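Mulstead Immigrant Families Project Opens Oral History Archive

The Mulstead Public Library has opened a collection of recorded interviews with residents who came to the city from abroad as children. The archive holds 125 interviews in 18 languages, each with an English transcript. 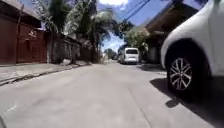
How the Collection Was Made

Recording began under Tania Saha, the library's head of local history, and was paid for by a grant from the Mridha Fund. Participants spoke at home or at the Wutwood branch and chose whether to be named.
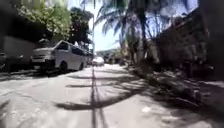
A paved street with a white van parked at left.

"Many of our speakers were the only children in their school who spoke their language," Saha said. "They asked that this be part of the city's record."

Among them is Pranab Marikar, who entered second grade at Ciltness Elementary and later taught there. His interview runs two hours and covers his parents' first winters in the city. 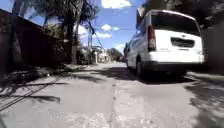 A reading guide for middle and high school classes was prepared by Ghizlane Belhaj of the school district. Teachers may request printed copies through the library's main desk.

The archive also includes 741 family photographs and letters, lent for scanning and returned to their owners. 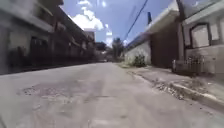
Access is free at all branches. A second round of interviews will begin in December, and residents who wish to take part may contact Tahsin Ekanayake in the local history office.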